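Bogdan, the Itendale selected poems (Pliseck Press)

Bought this Wednesday, done by the weekend. 292 pages, poem on the left, English on the right. Bogdan has been out of print in translation for ages so I was ready to forgive a lot. Didn't need to, mostly.

The short lyrics are great. Plain, quick, no thees and thous. The long river poem drags in English, the rhymes are forced and teh last stanza loses the joke.

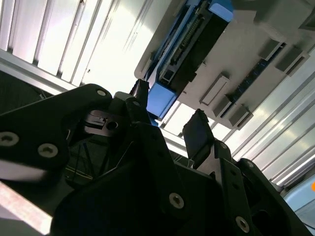

Silver screws in black plates.

Notes are thin. Only two pages, for 59 poems! And no word on which edition they worked from. Sudarness did a better job with theirs, shame it stops at the early stuff.

Binding ok, paper a bit see-thru. Would of liked a ribbon.

Get it if you read even a little of the original. Four stars.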